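Rirham to Automate Dish Return Line at Ilville Plant

Two-arm stations take over sorting and stacking; all 33 return-line employees keep their positions and move to new duties

ILVILLE, November — Rirham, which washes and supplies reusable tableware to hospitals, schools and staff cafeterias, will install 11 two-arm robot stations on the dish return line at its Ilville plant. The stations will pick up shallow dishes after washing, sort them by color and set them in stacks for the packing area. Installation is being carried out by Quintero, the integrator that fitted the plant's conveyor system.

The return line is staffed by 33 people on two shifts. Under the present method, each employee stands at a fixed table, lifts dishes one or two at a time, checks the rim and floor of each dish for residue or chips, and places it on the stack for its color. Employees change tables every two hours. Wrist and shoulder strain has been the most frequent complaint recorded on the line, and the late shift has been the hardest in the plant to fill.

No positions will be removed. Line employees will be assigned to one of three jobs: station operator, final inspection, or packing. Each operator will be responsible for more than one station, clearing stops, changing finger pads and deciding what to do with dishes the station has rejected. Hourly pay for operators will be set one grade above the current line rate. Employees who prefer not to train as operators may choose inspection or packing at their present grade.

"The lifting goes to the machine and the judgment stays with the person," said Rosalba Marchetti, plant manager at Ilville. "A station can tell a pink dish from a blue one. Whether a mark on the rim is a stain or a crack is still a call for somebody who has handled a lot of dishes, and we have 33 of those people already."

Each station consists of a flat table with two arms mounted along the far side. Each arm carries a parallel gripper with two padded fingers. The dishes are gripped at the rim, one finger inside and one outside, so that the eating surface is touched as little as possible. The two arms work independently when dishes are far apart and take turns when they are close together.

Quintero developed the motions in simulation before any equipment was ordered. The simulated table was used to test approach angles, finger opening and the height at which the gripper crosses the rim. In all, 222 starting layouts were run, with dishes placed at different distances from each arm. Layouts in which the arms blocked each other were used to write the rules for taking turns. The same simulation will be used in operator training, so that employees can see how a station behaves after a stop before they have to restart a real one.

Training will be held in paid time at Quintero's shop in Brimton and will last 5 days per employee. The course covers safe entry to the station, restart after a stop, pad replacement, cleaning and basic fault codes. Employees will go in small groups so that the line can keep running. An operator may not work alone until a supervisor has signed off on a full shift.

Several tasks will remain manual. Cups, cutlery and lidded containers are outside the scope of the project. Dishes that arrive nested or stuck together will be diverted before the stations and separated by hand. Final inspection will be done by employees at lighted benches with adjustable height, which were requested by the line staff during planning.

The stations will be brought into service one at a time. The manual tables will stay in place until the last station has completed its acceptance run — a full week of normal volume on both shifts. Stop frequency, rejected dishes and reported strain will be logged for each station and posted in the break room. Shift start times will not change during the installation period.

Rirham has not decided whether to extend the system to its other plants. A review will follow once the Ilville line has run through a full school term, when dish volume is at its highest.

Media contact: Press Office, Rirham, Ilville

Simulated two-arm station with pink and cyan dishes

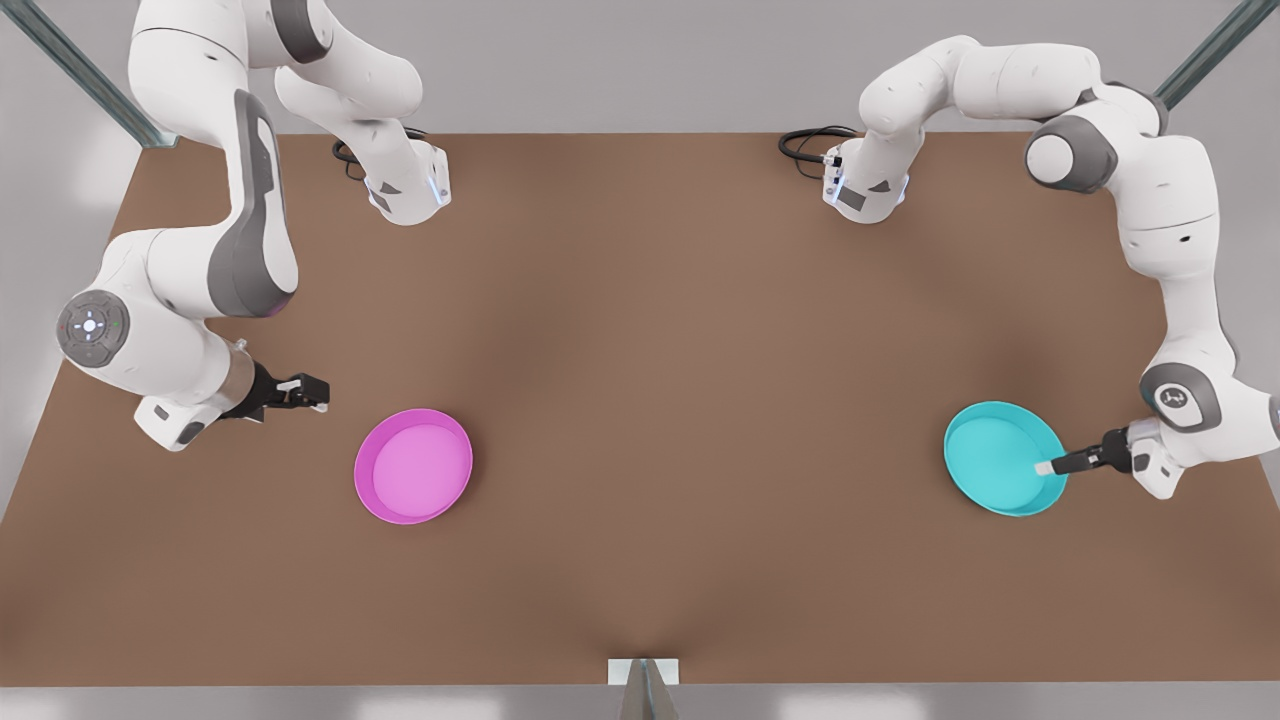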